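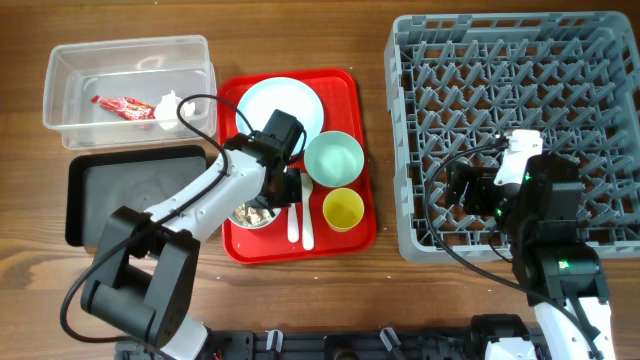

Cathal Breathnach writes to ask whether the 18-mile option on the Berkside ride really has to finish on the same hill as the 65. It does. The hill has been told about his knees and is unmoved.

Home | Rides | Results | Join

He also wants the August start time back, on the grounds that he slept better in August. So did the rest of us, but the light goes early now — lamps on, please, front and rear. Sign-on closes when we reach 300 riders. Last year 92 of you turned up without a spare tube, and I seem to have lent mine to most of them. I would like at least one returned.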